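Notes from the Drumdale bench, September 2020

The robotics club has settled on its task for the November showing: two arms, one pair of wireless earbuds, one charging case. The earbuds go in the case and the lid gets closed. Dokeslow, our control stack, now has 1814 lines in it, of which 742 are calibration code I would like to delete.

Division of labour between the arms is fixed for now. The left arm handles the buds and the right arm handles the case. We tried letting the planner assign them, and it spent most of its time negotiating over the centre of the table. Each wrist carries its own small camera, so each side can localize its own target without waiting on the other.
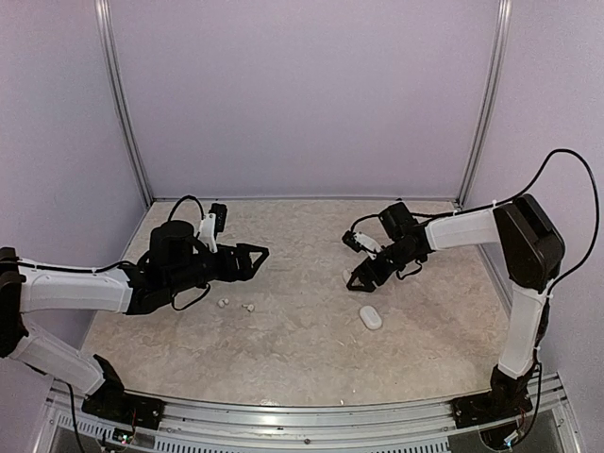 Saulius Kivi objects to the whole premise: a proper fixture for the case would remove half the problem, and the second arm could be switched off until spring. Fair point on engineering grounds. The rules Austra Grīnberga drew up say no fixtures, so the second arm stays.

The hard part is yaw. A bud has a stem, the cavity has a matching shape, and a grasp that looks fine from above can be far enough out in rotation that the bud rides up on the rim. We had been searching the full 360 degrees for every grasp. Dace Tamošiūnaitė restricted the search to the stem axis and its reverse, and planning time dropped enough that I stopped making tea between attempts.

Opening the case is a separate routine, Nokora, run entirely on the right side.

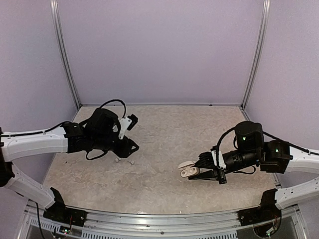
Nokora also has to keep the body level while the left arm comes across, and the wrist joint sags under load by 2 degrees. I have put in a constant offset, labelled as temporary. Hatsue Sekiguchi wants it replaced with a measured gravity term before anyone tunes the insertion speed, and has booked the bench for that.

Outstanding: cable strain relief on both wrists, a log format that two programs can agree on, and new fingertip pads in a softer grey rubber if the order arrives.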